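Finish for a pale wood desktop, water rings again
Forum: Finishing and Refinishing

dukum_shop

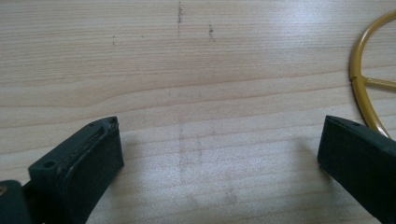
I need to pick a finish for a desk before the end of June and I keep going back and forth. The top gets used every day for writing, and coffee gets set down on it without a coaster no matter what I say. My last desk had wiping varnish on it and it yellowed more than I liked. I want to keep the color pale. I have a spray gun but no booth, so I would prefer something I can brush or wipe on.

L. Szénási
Water-based poly. Three coats, sand lightly between them, leave it alone for a week before you put anything heavy on it. It stays clear and coffee won't hurt it if you wipe it up the same morning.

planer_snipe
Disagree. Water-based poly on a desk looks like a plastic sheet after a year, and when it scratches you have to sand the whole top to fix one spot. Use hardwax oil. You can patch it in ten minutes.

L. Szénási
You can patch it because you have to patch it. I did a kitchen table in hardwax oil and had rings in it within 12 days. The poly table next to it is six years old and I have never touched it.

planer_snipe
How long did you let it cure? Most people put the oil on too thick and start using the table the next day. Mine sat for three weeks.

L. Szénási
Nine days. The can said seven.

Drornside
There is white-tinted hardwax oil if yellowing is the worry. Test it on the underside first. On some woods it goes chalky in the open grain.

dukum_shop
The underside is a good idea, I have room for a few test squares under there. What grit did you stop at before the oil?

Drornside
150. If you go finer it doesn't take much in.

Cirilo Escobedo
I refinish school furniture, 167 desktops last summer, all water-based. The ones that came back had edge wear, no rings. Ease the edges over before you finish. A sharp edge won't hold any coating, and that goes for oil too.

planer_snipe
School desks are not the same thing as a desk at home. Nobody cares what those feel like.

Cirilo Escobedo
He asked about coffee.

dukum_shop
I'll do three squares, one poly, one clear oil, one white oil, and leave a wet mug on each overnight once they have cured. Does satin poly hide scratches better than matte?

L. Szénási
Satin. Matte gets shiny where your arms rest. Stir the can, don't shake it.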